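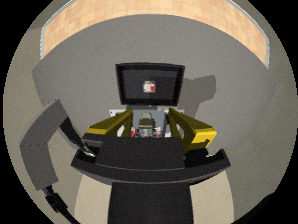 Robot model, display screen at top

Volten grant, progress to 14th April

Soil sampling at Furmont is complete. The contractor, Rosser, took 200 cores across the lower field, and roughly 3 percent were rejected for low volume.
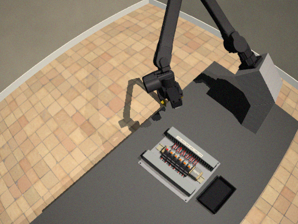

Moisture readings from the Fangate plots remain outstanding. The March set was logged at the wrong depth and will be repeated.
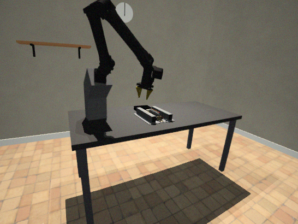
Spending

Lab fees: $2,000
Field transport: $1,000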